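The little cabinet and what goes in it

Interview, 7 December 2020

The woman who runs the toy repair and furniture bench at Skarnard asked that we leave her name out. She said people already ring her at supper, and the shop's name is enough. Skarnard is two rooms behind a hardware store in Dancombe, and most of what comes through the door is small: play kitchens, doll wardrobes, step stools, nightstands for children's bedrooms. She has been doing the work for nine years.

We talked at her bench for most of an afternoon. I had come to ask about storage for children's things, a subject on which she has given two evening classes at the Getotdale library. She wanted to talk about handles first.

"People look at the paint," she said. "A kid doesn't care about the paint. A kid wants to know if the drawer opens when you pull on it."

She likes a bar handle for small children. A knob takes a pinch, and a pinch is hard for a child with a toy in the other hand. A bar can be hooked with the fingers, from above or below, and it can be pulled crooked without slipping out of the hand. Her one complaint about bars is the way they are fixed. On a cheap piece, the two screws go straight into the front, and after a year of yanking the holes widen and the handle starts to rock.

"So you put a plate behind it," she said. "A strip of something, longer than the handle. It spreads the pull out, and it hides the old holes if there are old holes. It's the first thing I do."

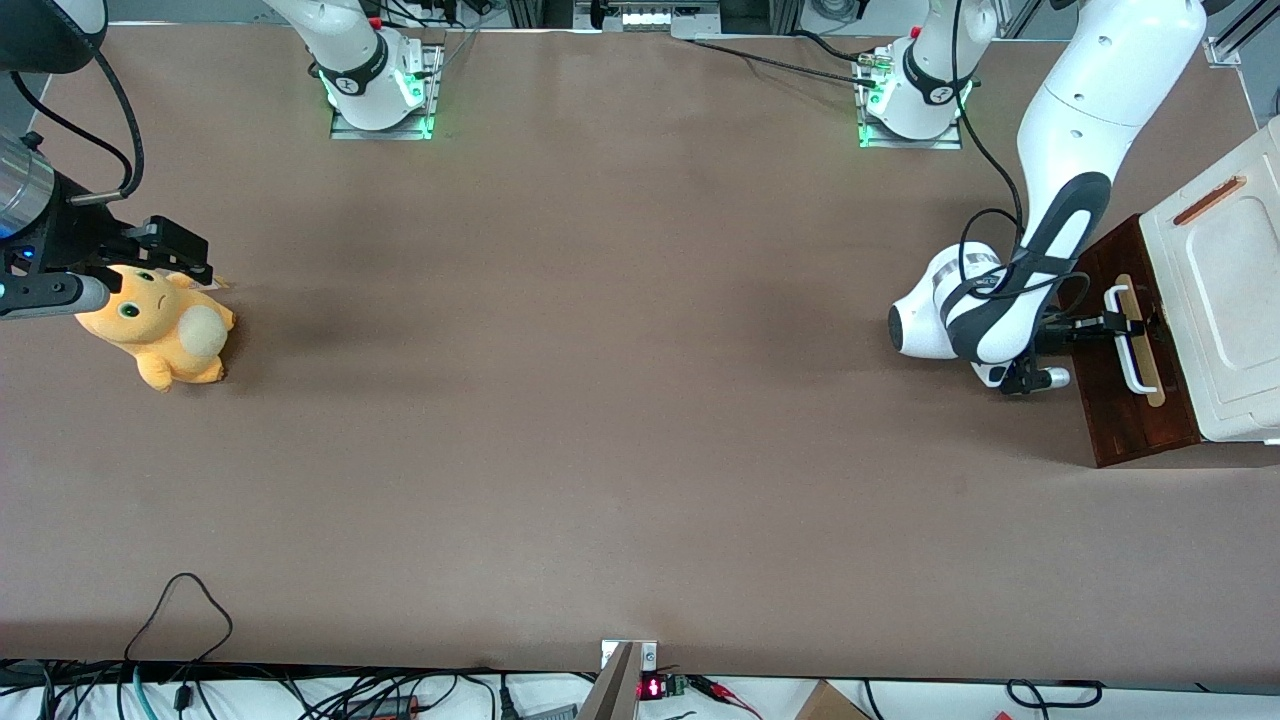
She doesn't charge much for a backplate. Most of the time goes into finding a strip that looks all right against the front, and she keeps a box of offcuts for that. She prefers a pale strip on a dark front, so that the handle is easy to find in a dim bedroom. Customers sometimes ask her to stain it to match. She will do it, but she tells them it is a mistake.

I asked what children keep in drawers like these. She laughed and said it depends on who you ask.

"The parents say pajamas. Then they bring it in to be fixed and I open it, and it's stuffed animals, rocks, one sock and a piece of toast."

Stuffed toys are the hardest thing to store, in her opinion, and she has tried most of the usual answers. Nets hung in a corner collect dust, and the child can't reach them. Big bins work until the favorite is at the bottom, and then everything is on the floor again. She thinks a shallow drawer is better than either. One layer of toys, lying down, so that each face can be seen when the drawer is open. If it takes more than one layer, she says, there are too many toys for the drawer, and some of them can go in a closet for a while.

She tells families to swap the toys every three months or so. In her classes she used to suggest a calendar for it. She dropped that when she heard that no one had kept one past June.

"Now I say, when the drawer won't shut, swap. They can remember that."

The drawer not shutting is also what brings in a good part of her business. A soft toy left with an arm or a tail over the side gets caught between the drawer and the frame. The child pushes harder. The toy tears at the seam, or the drawer side comes away from the front, and sometimes both come to her in the same bag. She sews the toy first. The furniture can wait on the bench, but she has had children stand at the counter and look at her until the toy was handed back.

Her repair for a torn limb is plain. She closes the seam from the outside with a ladder stitch, in a thread near the color of the plush, and brushes the pile over it with a toothbrush. If the stuffing has gone flat she adds a little through the same opening before closing up. She doesn't replace eyes unless they are loose, and she will not give a toy a new expression.

"If he came in looking grumpy, he goes home grumpy. I tried to turn a mouth up once, years ago, and the little girl wouldn't take him."

We went back to the drawers. She prefers unfinished wood on the inside. Paint in there can stay tacky for weeks in a damp house, and fleece and plush will stick to it. Varnish is better than paint, but it holds a smell. Bare wood, sanded well and wiped down, is what she leaves when the choice is hers. She sands along the grain and then runs an old nylon stocking over every face. Anything that snags the stocking will snag a toy.

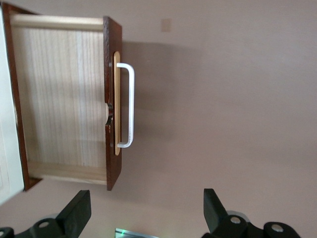

Fronts are another matter. She doesn't chase every mark on a front. Nicks with a sharp edge get rounded over with fine paper so they can't catch a finger, and the rest she leaves alone. She has turned down jobs where the owner wanted an old piece to look new. There is a refinisher called Tekleab that she sends those people to, and she says they do it well and charge what it is worth.

Her own price list is taped inside the cupboard door. A new handle with a backplate is the cheapest job on it. The most expensive single bill she has written for a child's piece was 104 dollars, for a chest of drawers that had been stood on, and she felt bad enough about it to throw in a mended rabbit.

I asked whether it makes sense to repair small furniture at all, when a new nightstand can be had for so little. She took a while to answer. Her view is that it depends on the joints. If the sides meet the front squarely and the bottom is in a groove, it is worth saving, and most of the cost is glue and waiting. If it was stapled together, she tells the owner so and lets them decide. Plenty of them want it fixed anyway.

"They say he's used to it. He knows which drawer is his. I'm not going to argue with that."

For anyone setting up storage at home, her advice is short. Put the toy drawer low enough that the child can look down into it. Pull it out yourself, fully, and see whether the piece tips, and fasten it to the wall whatever the result. Check the handle screws from the inside when you change the season's clothes. Rub a candle stub along the runners if the drawer drags.

She had a customer waiting by then, with a doll wardrobe missing its door. Skarnard is open mornings through the winter. She takes toys without an appointment, and for furniture she asks that people call ahead.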